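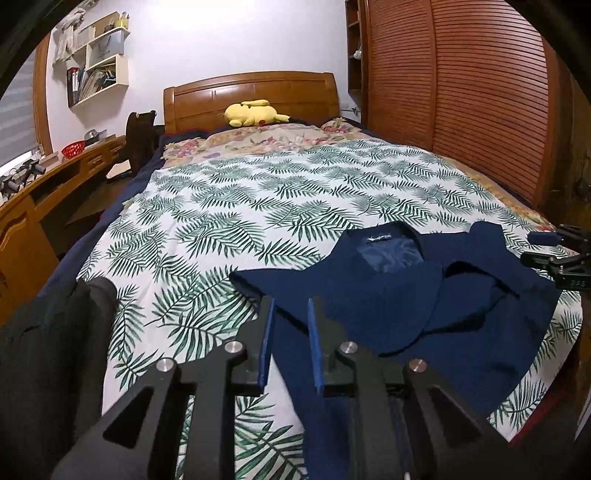 How do I get my talking Hopkin to stop waking up by itself at night?

Glykeria Petridis
My daughter got a Hopkin for her birthday in February (the talking rabbit from Skisell, the one with the switch under a flap on its back). She loves it. I loved it too until it started chatting at two in the morning! It's in the toy bin with the lid shut and it still says "let's hop!" every so often, and then does the whole giggle. I put in fresh batteries last week and it made no difference. Is there a real off setting or do I have to pull the batteries every night? I lost the little booklet.

Stamatia Kokkinos
Slide the switch all the way down to the third position, because the middle one is only "sleep." I made the same mistake for months. In sleep mode the toy still listens for noise and bumps, so a truck going by or another toy shifting in the bin will set it off. The bottom position is a proper off, and on ours it's stiff — you have to push past a little click, and a kid usually can't do it.

If it still talks in the bottom position, the switch is probably gunked up with lint. Take the batteries out, work the switch up and down a bunch of times, and brush around it with a dry toothbrush. Don't use water or any kind of spray in there. Ours had a whole wad of fuzz packed under the flap and it's been quiet ever since.

One more thing, check which batteries you bought. Rechargeable ones run a bit lower than regular ones, and my older Hopkin would restart itself over and over on them, saying the hello line each time. I went back to plain alkaline and that part stopped too. The booklet is also sold on its own by a couple of toy parts places, but I wouldn't pay for it, it's mostly battery warnings and a list of the 67 things it says.

puvow_collector
Is it the first version or the second? The first ones had a 2 position switch and no real off. Mine is like that and I just take the batteries out. I have over 50 talking toys (Puvow, Illari, mostly the older stuff) and the Illari bears are way worse, they'll go off when you turn on a lamp. If the tag number starts with 495 you've got the early one. Don't throw it out though, people do look for those with the tag still on.

Glykeria Petridis
Third position, I had no idea it was there! It took me a butter knife handle to get it past the click. Tag is gone so I can't tell you which version, but thank you both.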